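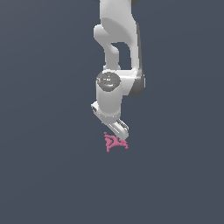

Grasp test results withdrawn at Tanovcombe after counting fault

The robotics group at Tanovcombe has withdrawn a set of grasp test results after finding that its software had been recording failed grips as good ones. The fault came to light on Wednesday, during a routine check of simulated trials due to be handed to Escobar, the packaging firm that is paying for the work.

The trials are run entirely in simulation. A model of a white arm with a two-finger gripper is given a small, awkwardly shaped object and told to take hold of it, and a program called Grovlow scores each attempt. In the latest batch Grovlow logged 1,178 attempts and passed 1,177 of them.

"One failure in a batch like that made me suspicious straight away," said Sibel Polat, who leads the testing. "These are hard shapes. They have lobes and thin necks and holes through the middle, and we expect to lose a fair number."

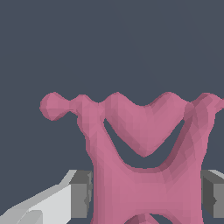
Polat replayed part of the batch by hand and found 144 attempts in which the fingers had touched the object and then lost it. Grovlow had marked every one as a success. The scoring routine looked for contact on both fingers at any point in the attempt, when it should have looked for contact that was still there at the end of the lift.

The mistake dates from January, when the routine was rewritten to run faster. The old version held the final position and checked it for 90 frames before giving a score. That check was left out of the new one, and the tests written for the rewrite did not cover it. 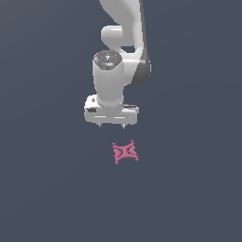
The simulated arm above one of the test objects, with the gripper clear of it.

No physical equipment was involved and there was no risk to staff. However, settings from the same batch had been lined up for Uno, the group's bench robot, which works next to people. That transfer has been stopped, and Uno will stay on its earlier settings until the trials have been scored again.

Escobar has been told and has agreed to a later delivery. The group will put the final check back into Grovlow and rerun the whole batch – replays of the remaining attempts are still being looked at. Polat said any batch with a pass rate that high would now be held for a manual check before it left the building.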